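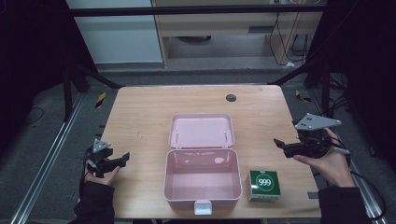 Why does a dubbed film sometimes say something a little different from the original?

The words have to fit the mouths, the time and the feeling of the scene as well as the meaning, and when all of those pull in different directions, the writer of the dubbed script has to let something go.

Chapter 9
Speaking Again: How a Film Gets a Second Voice

July 26, 2024
By the Ó Ceallaigh course team

Most people have watched a movie in a language it wasn't made in. You may have done it last night. You picked a title, the sound came up in a language you know, and after a few minutes you stopped thinking about it. That forgetting is a wonderful thing, and a great deal of skilled work goes into it. In this chapter we get to take that work apart and see how it runs, from the first rough translation to the final mix.

In Chapter 8 we followed the original sound of a film: voices caught on the set, voices recorded again later, footsteps, doors, rain, music. Keep all of that in mind, as dubbing begins where that chapter stopped. When a film is sold abroad, the studio that made it ought to send along something called a music and effects track, or M&E. It holds every sound in the film apart from the talking. If the M&E is good, the people dubbing the film can lay new voices on top and everything else stays as the first audience heard it. If the M&E is poor, somebody has to build the missing sounds again by hand, down to the rustle of a coat.

You would be surprised how often it is poor. A line spoken on the set carries the room with it – the hum of a fridge, a chair leg, the scrape of a plate – and when the line is taken out, all of that goes too. A scene that felt warm and full turns strangely dead. Listen for this the next time you watch a dubbed film with a busy kitchen or a crowded street in it. Do the people sound as if they are standing in the place, or somewhere very quiet in front of it?

The running case

Throughout the chapter we will come back to one film, The Salt Ferry, a family drama made by the small company Nilton and set in the harbor town of Skestport. It runs for two hours, has a great many quick arguments, and turns on a joke that works in only one language. The dubbed versions were made by a studio called Sidatik, and the working papers for three of them are reprinted in the workbook. You don't need to have seen the film to follow along, though it does make the exercises more fun!

The story is simple. A mother and her grown children must decide whether to keep running a ferry that loses money every winter. They talk over each other, they talk with their mouths full, they shout from the deck to the dock with the wind going. All of it is lovely to watch and a real headache to dub, and that is exactly why we chose it.

From a list of lines to a script

The first thing the dubbing studio needs is a dialogue list. It gives every spoken line, who speaks it, and when it starts and stops. A good list also carries notes. It explains slang, points out a line that refers to an old song, and says whether "you" is meant for one person or a whole room. English hides that last point, and a great many other languages can't.

A translator then turns the list into the new language, keeping close to the meaning. This is often called the rough translation, which sounds a bit unkind, since a good one takes real care. What it doesn't do is fit. Read it aloud while the film plays and you will run out of time in one line and have nothing left to say in the next.

So the rough goes to a second writer, usually called the adapter. (In small studios the same person does both jobs, often in the same week.) The adapter works with the picture running, speaking each line under their breath, again and again, until it sits properly. If you have ever tried to write new words to a tune you already know, you have had a taste of the job.

Three kinds of fit

Adapters talk about "sync" all day long, and they mean more than one thing by it. We will use these terms for the rest of the book.

Time sync is the plainest. The new line starts when the actor starts and stops when the actor stops. Viewers forgive very little here. A voice that carries on after the lips have closed will pull almost anyone out of the story.

Lip sync deals with the shapes the mouth makes. The sounds to watch are the ones that close the lips: p, b and m. If the actor's lips come together in a close shot, the audience expects one of those sounds, and a clever adapter will hunt for a word that has one in the right spot. In a wide shot, or when the actor's back is turned, the rule relaxes and the adapter can breathe out and write something closer to the original.

Body sync is the one beginners forget. People nod, shrug, point and lean in on certain words. If a character slaps the table on "never," the new line had better have its strongest word there too. Word order gets in the way of this all the time. A language that saves its verb for the end of the sentence may leave the slap landing on "the."

Now put the three together and add the meaning back in. You can see why the last line of a scene may take longer than the whole page before it.

What happened to the joke

Early in The Salt Ferry, the younger daughter makes a pun on the name of the boat. Her brother laughs so hard he drops a rope. The pun can't be carried over, but the laugh and the rope are right there on the screen and can't be cut.

Adapters have a few ways out of a corner like this. They can find another pun on another word nearby. They can swap the pun for a plain insult that is funny for a different reason. They can also keep the meaning flat and trust the actor's voice to sell it, which works more often than you might think. Sidatik's adapters took a different road in each of the three versions in your workbook. Before you look, try writing your own. You have 36 frames, from the opening of her mouth to the start of his laugh. At the usual film speed that is a second and a half, so be brief!

Into the booth

Once the script is ready, the voice actors come in. They usually work alone. A scene of shouting siblings may be recorded over several weeks, with each actor answering voices that aren't in the room. The director of the session keeps the whole scene in their head and says things like "she's angrier than that by now" to someone who hasn't yet heard the line she is angry about.

It is real acting, and hard acting at that. The voice actor has to match a performance that someone else built with a whole body, on a real deck in real wind, while standing nearly still in front of a microphone. Breath matters a lot. Gasps, sighs and small grunts of effort are all recorded again, and they do much of the work of making a voice belong to a face.

The sessions for the first dubbed version of The Salt Ferry were done in March, and the notes from them appear at the end of this chapter in the workbook. Look out for the word "smaller." It turns up on nearly every page. Actors in a quiet booth tend to give too much, and the director's most common request is to bring it down.

Before you read on

Pick a film you know well and play one scene of it in a language you don't speak. Choose a scene with two people talking, and watch it twice – once for the mouths and once with your eyes shut. Write down the moments when you believed the voice and the moments when you didn't. Keep the notes, as you will need them in Section 9.2, where we start marking up a script for lip sync.

Related chapters
Chapter 7: Music That Was There Before the Film
Chapter 8: Catching Sound on the Set and After
Chapter 10: Subtitles and the Speed of Reading
Workbook: The Salt Ferry, dialogue list and booth notes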